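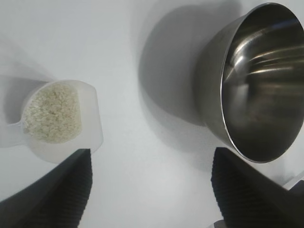

Ribbed black fingers at the plastic scoop and steel bowl, wrist view.

Gripper comparison, March 5, 2024

Salim Mfaume has been running the Julteck and Dubey finger sets on the same arm at Trallurberg, with a pouring task as the test. Each set gets 11 pours of what looks like dry rice into a steel bowl, at the same wrist speed and closing force. We log grip slip and the angle at release. The controller stays on its factory settings until April, when the grey-market firmware question should be sorted out.

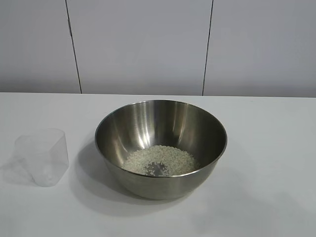 Nafula Laizer would like the wrist camera compared as well, and asked whether both finger sets could be run again with the fixed camera alone. Bookings for the arm are with Salim.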